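# Uditz: questions I keep getting

*Last tidied in November. If yours isn't covered, email me and I'll probably add it.*

I've been working on Uditz for a good while now and my inbox has settled into a pattern, so I've put the usual replies in one place. I've tried to keep the maths out of it (the write-up has plenty, if that's your thing).

## What is Uditz, in a sentence?

It's a way of training a robot arm to pick things up and put them down where you want them, using two cameras – one at the wrist, one fixed by the table – and letting the arm decide moment by moment which of the two to trust.

OK, that was a long sentence. Sorry!

## Why bother with two cameras?

A fixed camera is great at telling you where everything is, and rubbish at the last couple of centimetres, when the hand gets in the way of the very thing you're after. The wrist camera has the opposite trouble: lovely close views of the fingers and whatever's between them, very little idea of the rest of the table. Most people simply feed both into the network and hope. We did too, for months, and the arm would quietly learn to ignore one of them.

## So what's the trick?

During training we blank out one view at random, for short stretches, and ask the network to guess what it would have seen from the missing side. It doesn't have to draw the missing picture, only a squashed-down summary of it. If the guess is good, the network can carry on through a bad view in real use. If the guess is poor, we let that lower its confidence and the arm slows down.

The slowing down was Abílio Cardoso's idea and I argued against it for a fortnight. He was right. I've bought him the coffee.

## How much data did you use?

1666 demonstrations, all done by hand, with a person steering the arm. Of those, 800 are plain "pick this up, put it in that" tasks. The others are messier: things nudged out of the way first, things picked up and put back, a few where the person changes their mind halfway through. I like those best and they were the most annoying to label.

## Can I get away with fewer?

Yes, up to a point. With 600 demonstrations the results dropped a little, mostly on awkward shapes. With 100 it was hopeless on anything we hadn't shown it, though it could still manage the objects it knew if you put them somewhere sensible. If you're just trying the method out, I'd start at 600 and see whether you can live with it.

## Does it beat the usual approach?

On our tasks, yes, and by the most when something blocks the fixed camera. On a nice clear table with one object there's hardly any difference, and I'd tell you to save yourself the bother. We compared against Pavix, our older system, which gets both views all the time and has no guessing step. Same arm, same data, same training time.

One thing I'd flag: we only have the one arm. I can't promise you the gap would be the same on yours.

## What does it still get wrong?

Oh, plenty.

- Bowl rims. It likes to let go a touch early, and a round thing dropped on a rim can go either way.
- Tall, thin objects held low. They tip when it lowers them, and by then neither view is much help.
- Objects the same colour as the container they're going into. Better than it was, still not good.
- Strong shadows. The wrist view goes a bit dark near the table and the guesses get worse with it.

## Why toy food and coloured blocks?

They're cheap, they survive being dropped, and between them you get round, lumpy, flat and square without much effort. Real fruit lasted until somebody forgot about it. Czesław Wysocka keeps our object box and has firm views on what goes in it (no string, nothing with a hinge).

## Is the arm running by itself, or is someone driving?

Depends when you catch us. Collecting demonstrations, there's a person steering. In testing, nobody touches it unless it's about to hurt itself. We keep the two sets of recordings well apart, and I'd urge you to do the same from the start – sorting them out afterwards was a miserable week.

## What do the two views look like?

Close up at the gripper, and then out by the table:
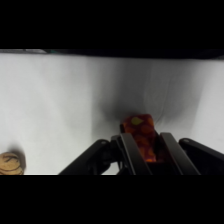
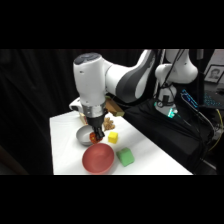 ## Do the cameras have to be lined up exactly?

No, and I'm pleased about this one. We bumped the fixed camera partway through the project and didn't notice for ages. Once we did, we retrained with small shifts added on purpose and the results hardly moved. A big move, like taking it round to the other side of the table, does need new data.

## How long does training take?

Overnight on one decent graphics card, if you leave our settings alone. The guessing step adds a bit to that but costs next to nothing when the arm is running.

## Can I have the code?

Soon. The training part is ready and the bit that talks to the arm is a mess I'd be embarrassed to show you. I'm cleaning it up in between other things. Drop me a line if you'd like to be told when it's out, and say what arm you've got, as it'll help me decide which parts to write up properly first.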